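From: Declan Pearce
To: Vesterley clothing swap list
Subject: Re: Folding before drop-off?

On Tuesday's question from Ashworth Street, quoted here so everyone has it:

> Do we need to fold things before we bring them to the Pluslow hall,
> or can we leave them in bags? Last July we folded everything and
> then it looked like it all got refolded anyway. Also, is there a
> limit per household?

Please fold. Bags take up the whole hallway and we can't see what is in them. Last July the refolding happened when we sorted by size, and that went much faster with the clothes that came in flat.

Fold tops in thirds and then in half, with any trim or print facing out. Stack them with the heavier pieces at the bottom. Mixed colors in one pile are fine. We sort by size only, and people seem to find things more easily when the stack is bright and the edges show.

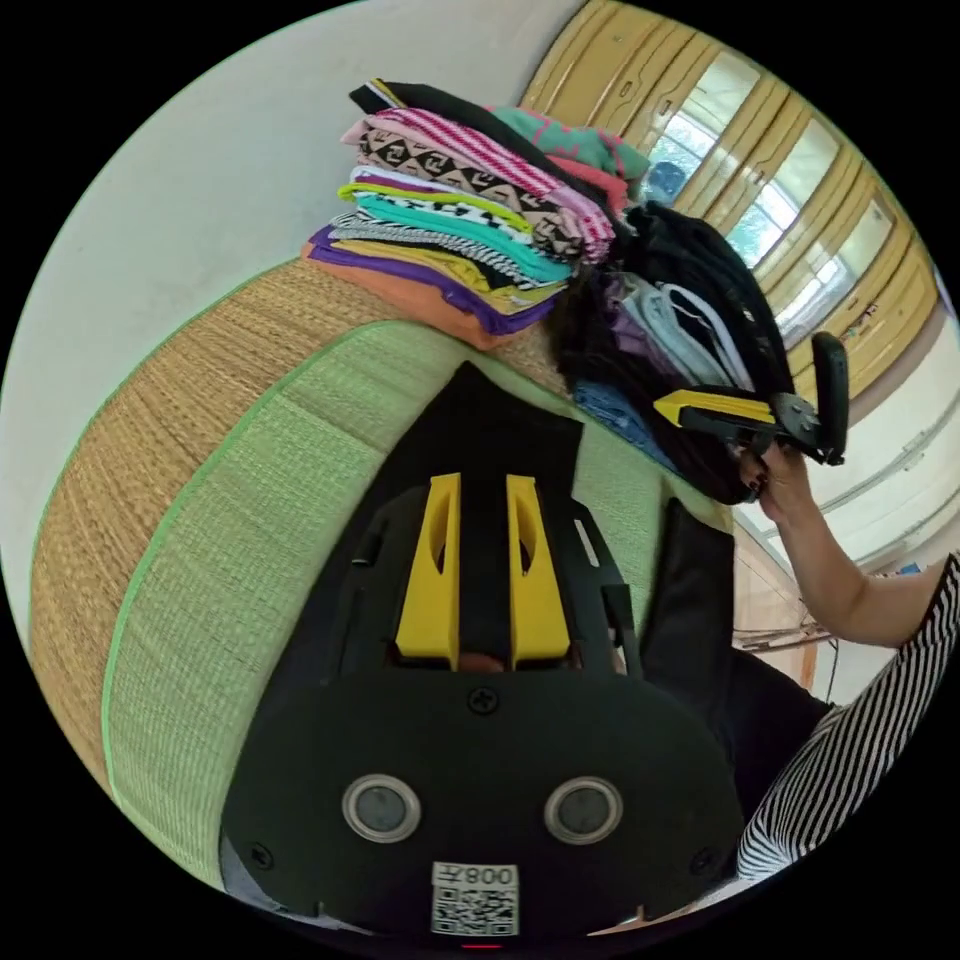

Keep stacks low enough to carry with two hands. A tall one starts to lean once you put it down, and then the top half slides off. If yours is leaning, split it in two before you bring it in.

The limit is 28 pieces per household. Socks and underwear only if new, please. Coats go on the rail by the side door and don't count toward the 28.

Drop-off is from 9 in the morning until noon. We have 15 households signed up so far. If you want a table near the window, write to me off list.

One more thing: the woven mats from last time are still in my garage. Two of them are coming back to the hall with me, and the others are free to anyone who wants them.

Declan

> Thanks, and sorry if this was answered before.
> Stoltalmont end of the street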